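Student Project Report: Loss of Grip Force in a Hand-Held Two-Finger Gripper
Group: Hiu-tung Kan, Romain Tanguy, Bríd Mac Suibhne
Supervisor: Thibault Lefèvre
Submitted 2024-03-31

1. Background

Our group works with the Jerkuva gripper, a tool that a person holds in the hand and closes by a trigger. The fingers are moved by black linkages with pivot pins, and a camera sits over them. The recordings are later used to teach a robot arm the same motion. In the second part of the project we wanted to record the sorting of small household things, such as hair clips, hair ties and coasters, on a soft surface. We chose a soft surface because most of our earlier recordings were made on a hard table.

During this work the gripper developed a fault. It began to let go of objects although the trigger was fully pressed. This report describes the fault, how we found it and what we changed.

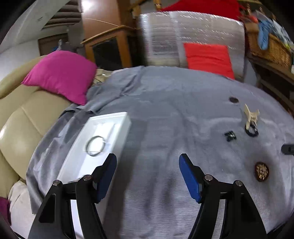 Why did the gripper drop objects when the trigger was fully pressed?
The clamping screw which holds the trigger cable had become loose, so the cable slipped by 4 mm and the fingers could not reach their full closing force.

2. How the fault appeared

The full set has 3,597 recordings. We did not notice the fault while we were recording, and this is the part we are least satisfied with. Romain said several times that the trigger felt soft, but we believed that his hand was tired. Thin objects were still lifted well. Only the heavier and more smooth ones fell, and we wrote "operator error" in the log for each of them.

When Hiu-tung later checked the log, she found 114 drops with this note. Nearly all of them came after recording 2,270. Before this number drops were rare and had no pattern. We then understood that the cause must be in the tool.

3. Search for the cause

First we suspected the finger pads. We cleaned them with alcohol and repeated the test with the same objects, but the drops continued. Next we examined the pivot pins for play and found nothing unusual. In the end Bríd opened the housing and pulled on the cable by hand, and it moved inside the clamp.
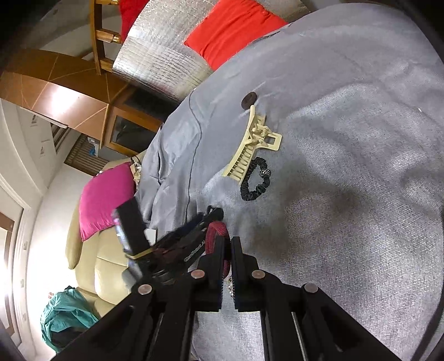
After the screw was tightened, the closing force returned to the value we had measured at the start of the project. We put a small amount of thread lock on it and made a paint mark across the screw head and the clamp, so that any turning can be noticed with the eye.

4. Safety matter

There was also one small accident in this search. While Bríd had the housing open, Romain pressed the trigger to show how soft it was, and the linkage pinched her finger. The skin was not broken. We should have agreed that only one person touches the tool during repair, and the spring should have been released first. Both points are now written on the first page of our work instruction.

5. Effect on the data

The recordings after 2,270 are kept in a separate folder named Skustoton and are not used for training for the moment. Mr. Lefèvre advised us not to delete them, as some could serve as samples of failed grasps. We still have to correct the log notes by hand. This work is planned for April.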